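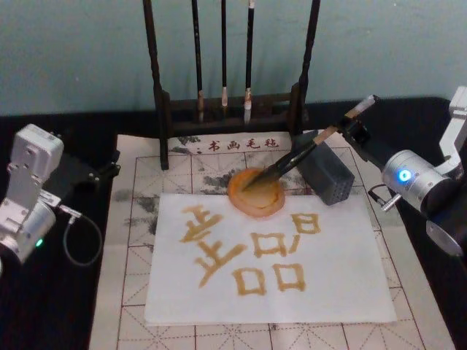

Panside 毛笔书写数据 操作约定和说明

先说一句,这份 README 是我一个人边采边写的,想到哪写到哪,有些地方啰嗦,别介意哈。第一版写于2022年3月1日,后来改过几回,以仓库里最新的为准。

内容
双臂遥操作写毛笔字,一共1081条,每条大约40秒。Gikum 目录是蘸墨和舔笔,Sorkidora 目录是落笔写字。两边的命名规则不一样(历史遗留,我打算5月统一,到时候会留一份对照表)。

开采之前
毛毡铺平,纸压在毛毡上,别让纸边翘着。墨碟放在纸的上沿外侧,位置可以挪,但同一组里不要挪!灰色的带孔方块放在墨碟右边,要搁笔就搁它上面。毛毡上的旧墨渍不用管,我试过换新的,反而跟前面的数据对不上了。

夹笔
夹笔杆尾段,不夹笔头。夹爪力度我们用 Rissanen 配置里的第6档,再大笔杆会留印子,心疼。不写字的那只手臂停在毛毡边上,别悬在纸的正上方,也别顺手拿它去扶纸。

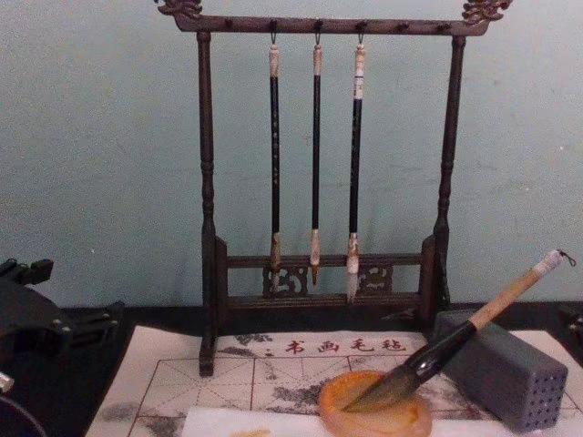 笔架上的笔一律笔尖朝下挂,换笔由人来换,换之前先把两只手臂都切到保持模式,手离开主控端再伸进去。这条我是真的会查的,记录里没有保持标记的换笔,整组退回重采。

什么算合格
蘸墨那条要求笔尖进碟,出来时不往纸上滴。写字那条不看字好不好看(我自己写得也难看),只看笔画有没有缺、有没有把纸带跑。纸跑了就标 shift,别删,有人专门要这种数据做失败检测。

安全
急停放在操作员左手够得着的地方。手臂通电的时候,围栏里面不站人。单组最多600秒,到点就歇,眼睛和手腕都会累,累了动作就飘,看曲线一眼就能看出来。

已知问题
早期有几组的墨偏稀,颜色发浅,我在 notes 字段里写了 thin_ink,训练时要不要用你自己看着办。还有时间戳,两只手臂的时钟没有完全对齐,读取时请用 sync 脚本处理过的那一列。

发现别的毛病直接提 issue,附上组号就行。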